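Updated Sat 22 September

Questions we get a lot about *Cartwright*, the mystery serial, and the episode guide on this site. Answers cover everything through the end of season 2. Spoilers are kept out of the first section only.

## Before you watch

**How many episodes are there?**

27 across both seasons. The pilot is double length and some services split it in half, so their numbering runs one ahead of ours from then on.

**Do I have to start at the beginning?**

You can skip in for most of season 1. The case-of-the-week episodes stand alone until the ferry story starts. Season 2 is one long plot and won't make sense out of order.

**Is it the same as the radio play?**

No. The radio version came first and has a different ending. The harbor town is called Nultenell in both.

## Story questions (spoilers)

**Who sent the letters?**

The show never says outright. The handwriting in the season 2 finale matches the ledger from the ferry office, and most viewers take that as the answer. We list it as "implied" in the guide.

**What does Virkenix do?**

It's the shipping company that buys the pier. Early episodes call it an insurance firm. The writers changed it and never went back, so we treat the first version as a continuity error.

**Why does the sister disappear after the flood episode?**

She's mentioned twice more by phone. There is no on-screen explanation.

## Using the guide

**Can I add a page or fix one?**

Yes. You need a free account. New pages need at least 200 words and a plot summary written by you. Text copied from other sites gets removed.

**What is a Tidix tag?**

Tidix is the tagging tool we use to link recurring props, places and lines between episodes. Type the tag name in double brackets. There are 70 approved tags, and requests for new ones go on the talk page.

**Can I upload my own pictures?**

Registered members can, one per page. Keep the file small and make sure you took it yourself.
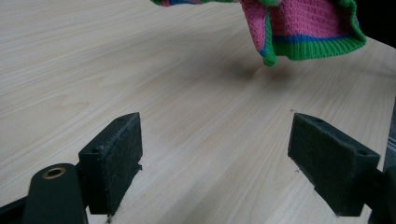
## Season 3

**Is there going to be one?**

Nothing has been announced. The rumor that went around in June came from a message board post that was later deleted.

**Where do I report a broken link?**

Use the form at the bottom of the page with the problem. Include the episode number from our list, not the streaming one.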